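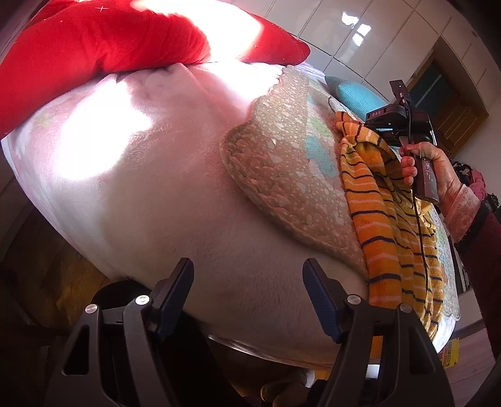
Two grippers at the bed, striped cloth laid out on the quilted mat.

Clindinmont Robotics Club – folding project gallery

Quick page, will tidy it up later. We're the Tuesday group and this term's job is soft stuff: towels, tops, blankets, anything that flops. Hand-held grippers first, then the recordings go to the Stolska arm so it can try and copy us. Target is 650 good runs before the end of March. Total in the club folder so far 3,068, but thats everything since we started, cups and pegs included.

Striped fabric is a pain to track, says Duyên Khúc, who does our labelling. She wants more of it, not less. Busy backgrounds too – plain sheets make it too easy and the arm learns nothing.

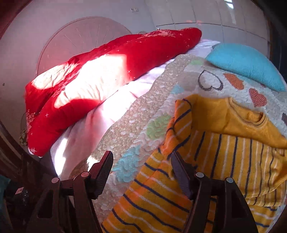

She also wants slower closes. Most of us snap the fingers shut and pull, and the cloth slides off the pads. Pinch, wait, lift. Then move. Run 779 is the one to watch if you're new, it's in the Dvorak folder.

Still to do:
Sleeves – 12 runs each please
Rename the files from last week
Find the spare cable

More pictures when someone sends me thiers. Next up is socks.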